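About Brinberg

Brinberg looks after one robot. People sometimes ask when we plan to branch out, and the answer is that the one robot keeps us busy.

The machine is called Kasten. It has two arms, a wide gray body and a simulated twin that lives on our server and never complains about the heating. Every change to the real cell is tried on the twin first: mounts, joint limits, finger offsets, the lot. We started doing it this way after a June when we did it the other way, and we would like not to have another June.

Who we are

Nazma Kanagaratnam founded the company with a used workbench and a firm belief that a maintenance log should be readable by someone who is tired. She still writes most of ours. Pranab Khondokar runs the simulation and owns the checklist, a document of 4 pages that he defends like a family farm.

We work out of the back half of the Greltska building. The front half sells flooring, and their customers find us more often than ours do.

What we do all day

Mostly we set things up, then set them up again. An arm that was right last month has a new cable, or a wrist has been swapped, and the model has to catch up before anyone trusts it. The virtual room has a red brick wall and a pale wood-grain surface, far nicer than anything in our own premises. We load the robot in, check both arms against the body, and look at what the cameras would see from there.

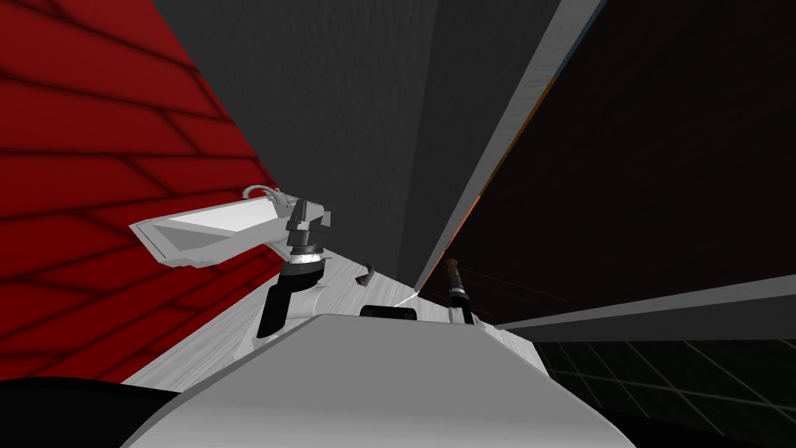

Pranab would like it added that looking right and being right are separate lines on the checklist, and that he has met plenty of arms that managed the first and were 4 millimeters out on the second. He asks customers to send joint readings along with their screenshots, and to stop cropping the screenshots.

Noted, and added. He has also asked for a bigger font.

How a service goes

A full service of the cell follows the same order every time. We save the current settings and give the file a name that means something. We compare each joint's zero position with the last signed copy. Then we move one arm at a time, slowly, with a hand near the stop button, and only after that do we let both arms go together.

The grippers come last and take the longest. Fingers get bumped and end up slightly out of parallel, and the fault shows up three jobs later as a dropped part that everyone blames on the software. So we run the jaw through 100 cycles, open and closed, on the twin and then on the machine, and write down where the two disagree. The open position gets its own check, with nothing in the jaw and the fingers set wide. 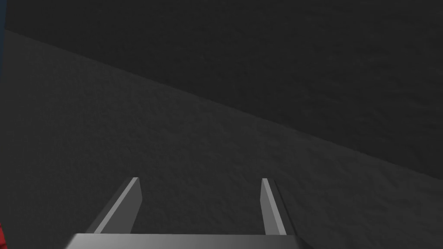

Our records

Entry 368 went into the Kasten log this spring. It concerns a bolt. So do 40 of the entries before it, and Nazma has started giving the bolt its own tab.

The log is open to any customer who asks. We leave the mistakes in, with initials next to them, and the initials are fairly evenly shared.

Working with us

We take on setup and repair questions from anyone running the same kind of two-armed cell, and we lend out our checklist through the Wikdale users' list. Send the settings file, a short note on what the arm is doing, and a second short note on what you wanted it to do. Mornings are best. After 4 p.m. the phone is answered by whoever is nearest, and it may well be someone from flooring.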